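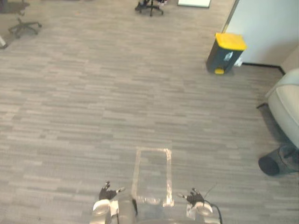
4. Instalación y ordenación del zapatero de dos niveles

Esta sección cubre la delimitación de la zona de apoyo, el montaje de los estantes y la colocación del calzado abierto en el zapatero Painemal, modelo 831. Para el desembalaje y el recuento de tornillería, véase la sección 3.

4.1 Preparación del suelo

1. Aspire la superficie antes de pegar la cinta. En moqueta modular, compruebe que ninguna loseta esté levantada.
2. Marque con cinta de color claro un rectángulo más largo que ancho. Sobre moqueta gris a franjas, la cinta beis se distingue bien y no deja cerco visible si se retira a tiempo.
3. Alise la cinta en las esquinas. Si queda arrugada, retire ese tramo y coloque uno nuevo; un solape doblado puede enganchar la pata.
4. Sitúe la papelera fuera del rectángulo, junto a la pared. En los modelos de pedal, el pedal debe quedar hacia la sala y la tapa debe poder abrirse por completo.

Nota: las medidas de la zona se toman por el borde interior de la cinta.

Precaución: no arrastre el zapatero cargado sobre la moqueta. Vacíe los dos estantes y levántelo entre dos personas.

4.2 Montaje de los bastidores y los estantes

1. Apoye en el suelo los dos bastidores metálicos negros, con las perforaciones de los montantes orientadas hacia dentro.
2. Cuente los orificios desde la base en ambos lados. El estante debe fijarse a la misma altura a izquierda y derecha.
3. Presente el estante inferior de madera y apriete los tornillos a mano, sin llegar al tope.
4. Presente el estante superior, de listones, con el tablero posterior en el lado de la pared. El tablero evita que el calzado caiga por detrás.
5. Compruebe el nivel. Se admite una diferencia de 2 mm entre extremos.
6. Apriete a fondo en este orden: inferior izquierdo, inferior derecho, superior izquierdo, superior derecho.

Precaución: los modelos anteriores a la revisión 366 llevan tornillo corto en el estante superior. No mezcle ambos juegos de tornillería.

4.3 Colocación del calzado abierto

El procedimiento se aplica a chanclas de pala ancha moldeadas en una sola pieza. Para calzado con cordones, véase 4.6.

1. Agrupe los pares por color antes de subirlos al zapatero.
2. Coloque los pares con la abertura del talón hacia delante y la pala hacia el fondo.
3. En el estante inferior, disponga un par a cada lado y deje libre el tramo central.
4. En el estante superior, sitúe una chancla en cada extremo. La puntera puede quedar próxima al tablero, sin forzarla contra él.
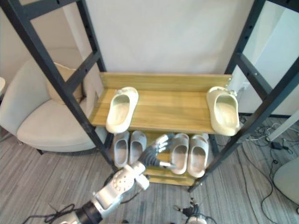

5. Revise la alineación desde el frente. Si una chancla del estante inferior queda más adelantada que su pareja, empújela por el talón con la palma abierta; no tire de la pala.
6. Para introducir un par adicional, utilice el hueco central del estante inferior. Entre siempre por el frente y con la mano baja, a fin de no rozar el estante superior.
7. Para retirar un par, saque primero la pieza más cercana al centro.

Nota: las etiquetas de talla se dejan puestas hasta el cierre del inventario. La hoja de ubicaciones Cesteo admite una sola referencia por hueco.

Precaución: no apile chanclas unas sobre otras. La suela moldeada marca la pala inferior al cabo de pocos días.

4.4 Pie de muestra

El pie de muestra es un accesorio opcional y se suministra por separado. Es de plástico color crema y se monta en vertical contra un poste de madera clara.

1. Fije el poste a su taco de madera antes de montar el pie.
2. Acerque el pie al poste sujetándolo por la parte alta. No introduzca herramientas en los orificios pequeños del plástico.
3. Compruebe que el pie no toque las barras negras del bastidor por ninguno de los lados.
4. Limpie la planta con un paño seco. Los caracteres en relieve retienen polvo; utilice un pincel blando.
5. Si observa holgura entre pie y poste, desmonte el conjunto y repita desde el paso 1.

Precaución: no utilice el pie como asidero para mover el zapatero.

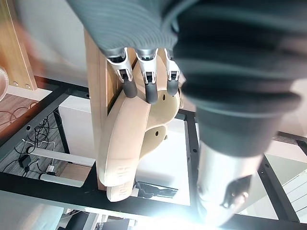
¿Con qué frecuencia hay que reapretar los tornillos de los estantes?

Una vez a los 3 meses del montaje y, después, cada vez que se cambie la altura de un estante. El reapriete se hace con el zapatero vacío y en el mismo orden indicado en 4.2.

4.5 Comprobación final

1. Las cuatro patas apoyan dentro de la cinta.
2. Los dos estantes están a nivel y no crujen al presionar en el centro.
3. El calzado presenta la abertura del talón hacia el frente.
4. El recorrido hasta la papelera está despejado.

Anote el resultado en la ficha de montaje y consérvela con este manual.

Redacción: Mirta Retamal. Revisión técnica: Hipólito Domínguez. Última modificación: 6/2/23.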